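Murnindale season 2: episode numbers on Sindeck don't match the broadcast order
Posted in Serials and Streaming, July 9, 2026

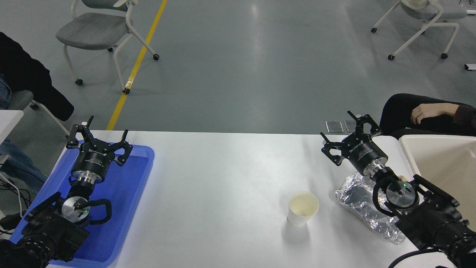
Two black robotic arms at a white table, blue tray on the left.

reel_ledger

I am trying to watch season 2 of Murnindale in the order it was broadcast on Dretent, and the numbering in the Sindeck app does not agree with the channel's own episode guide.

The guide on the Dretent site lists 24 episodes for the season. The app shows fewer entries than that, and the titles drift out of alignment partway through. Everything matches up to and including the flood episode. From episode 9 on, the title in the app belongs to a different summary in the guide. The summary under "The Lower Mill" describes the inquest, and in the guide the inquest is in the episode after it. When I played "The Lower Mill" the inquest was in it, but so was the mill sale, with no recap or title card between them that I noticed.

Steps taken so far:

Signed out of the app and back in.
Cleared the app cache on the television.
Checked the same season in a browser. Same list, same order.
Switched the audio from the dub to the original. Same list.

I also have the season recorded from the broadcast up to the flood, so I would like to know which entry in the app picks up where my recordings stop, without having the ending of the inquest given away. I have read that the second season was re-edited for streaming, but the post did not say what was changed or whether anything was left out. If scenes were removed I would sooner wait for the repeat on Dretent and record the rest.

Is this an error in the app's listing, or are these different edits? And is there a setting in Sindeck to show broadcast order?

overscan

Different edits. The listing is correct for the files it points to.

Murnindale was shot and cut for a one-hour evening slot. Dretent moved it to a half-hour slot during season 2, and from that point each hour was split in the middle and given two numbers. The guide on the channel's site counts the halves. Sindeck was supplied with the uncut hours and counts each as a single entry. The count in the app therefore comes out lower even though the story material is all there.

The split starts at broadcast episode 9, and that is the point where your titles stop matching. The method for converting is as follows.

Broadcast episodes before 9: same number in the app.
Broadcast episodes 9 and later: taken in pairs, with each pair forming one app entry. The app uses the title of the first half.

So "The Lower Mill" in the app contains the broadcast episode of that name and the one that followed it. The summary text in the app was written for the full hour, but only the last part fits in the box on the season page. Open the entry itself and scroll down on the description and the sale is mentioned too.

For your recordings: if the last one ends on the bridge with the flood warning, start with "The Lower Mill" in the app. You don't need to skip forward into it.

What is missing from the app version is the recap at the start of each second half and the "next time" segment at the end of each first half. Those were made for broadcast. The app version also runs the short titles once per hour, so the music cue over the second half's opening shot is not there. I have compared the inquest and the harvest fair against my own recordings and found no dialogue removed from either. I have not compared the rest of the season.

There is no broadcast-order setting in Sindeck. The sort option on the season page only reverses the list – it does not regroup anything. On some televisions it is also labeled "Original order," and that refers to first-to-last, nothing to do with the channel.

If you keep a log, I suggest logging by title and scene and leaving the numbers out. The printed listings used a third numbering that ran on from season 1 without restarting, and mixing that in will put you back where you began.

quiet_credits

same problem here, I gave up and just watch whatever the app plays next. It's fine, you follow it after a bit. The one with the ferry is the best of the season anyway and that's whole in both.

Does anyone know if season 3 is coming to Sindeck? It was listed under coming soon and now it's gone.

vblank_notes

The answer from overscan is right about the pairs. One correction and two additions.

Correction: the music is not the only thing that differs at the join. In the broadcast version of the harvest fair, the second half opens with a shot of the village from the hill before it cuts to the tent. In the app, the cut goes straight to the tent. It is a few seconds and there is no dialogue, so it would not show up if you were comparing speech only. I think the hill shot was added to give the second half an opening, since the same shot is used in season 1, but I can't confirm that.

Addition, subtitles: the English subtitle track in the app seems to have been prepared from the broadcast halves and joined afterward. In the hours made from split episodes, the subtitles are in sync up to the join and then run late until the next scene change. Turning them off and on again during playback does not help. Leaving the episode and resuming it does help on my set, though not in the browser. The Devadiga fan guide has a page with the join times for each hour, so you can see in advance where to expect it. That page carries full plot notes under each entry, so scroll with care if you haven't seen the inquest.

Addition, repeats: do not assume that the repeat on Dretent will match the first broadcast. The last repeat run of season 1 went out in an afternoon slot with the violence at the quarry trimmed. I have no information on how season 2 will be handled. If a complete version is what you want, the app is the safer choice for everything after the flood, and you lose only the recaps and the hill shot as far as I have checked.

On the recordings – if your recorder names files from the broadcast guide, it will write the half-hour numbers. Mine also marked the second halves as repeats because the title field was the same in both, and the series timer skipped them. Set the timer to record all showings if you decide to go that way, and delete the duplicates afterward.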